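Project notebook, door task, team Gondal
February, afternoon session, entry by Dexter Villanueva

Carrying on from the last entry. Goal for today was to get our demo count for the "close the cabinet door" task up to where Florante wants it before we start training for the Cirnport round. We had 111 good ones from the earlier sessions. Target is 180.

Setup 1:10 p.m. Calibrated both pairs of grippers against the printed board. Right gripper on pair B failed the first time, passed the second after I reseated the marker cube. The screw on that cube strips easily, so finger tight plus a quarter turn, no more. Somebody please put this on the cart label.

Task rules, same as last time. Start with the door open, operator at arm's length. Touch the door at the edge with the right gripper. Push it closed in one motion, let go, step back. Left gripper stays low and shut unless the door bounces.

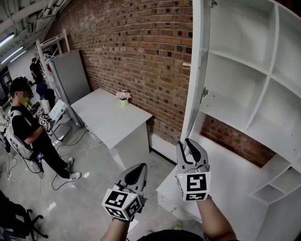 Florante Tolentino took the first block and I took the second. We swapped when our wrists got tired, which came sooner than I expected. The pushing is easy. Holding the right arm up at door height between runs is what gets you. Next time we should rest the arms while the other person is saving.

Problems, in the order they came up:

Saving was slow for the first few runs. Erneo was writing to the old folder on the network drive. Changed the path to local and it went back to normal. Need to copy everything over tonight.

Lost tracking on the right side twice when the wrist rolled too far inward. The log shows the gap clearly. Threw out both runs. If you keep the elbow down it doesn't happen.

Door bounced back open on a handful of runs. I kept those where the operator caught it with the left gripper and finished, and tagged them "recover". Florante thinks we should leave them out of the first training set and add them later to compare. Fine with me, but let's write down which set is which this time. Last month we trained twice on what we thought were different sets and they were the same files.

Numbers at the end of the session: 65 new runs kept. That makes 176, four short of target. We could have pushed on but the batteries on pair A were low and I didn't want a bad last batch.

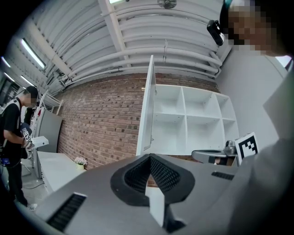
Went through the wrist video in Jokport after we packed up. Coverage is better than I thought it would be. The lens is wide enough that the door and the whole shelving unit stay in view even with the gripper held well back. My worry is that every cubby in it is empty and the wall behind is always the same brick. If the judges' cabinet has things in it, the policy may get confused by them. Proposal: for the next block we put books and boxes in some of the cubbies and change them every ten runs. Florante agrees, and also wants a few runs with half the lights off.

The ceiling pipes take up a lot of the picture too. Might try cropping the top before training. I'd like to run it both ways, but training time is limited, so crop goes second.

Checked the frame counts on the new files. The longest is 1,504 frames, much longer than the rest. I stopped partway to ask a question and forgot to cut. Trimmed it and kept it.

To do
Copy local folder to network drive (Dexter)
Charge both pairs, and label the weak battery on A
Four more plain runs, then start the block with filled cubbies
Split file list into "plain" and "recover" and print it (Florante)
Spare screws for the marker cubes
Ask about the size of the cabinet door at Cirnport. The rules sheet gives height but no width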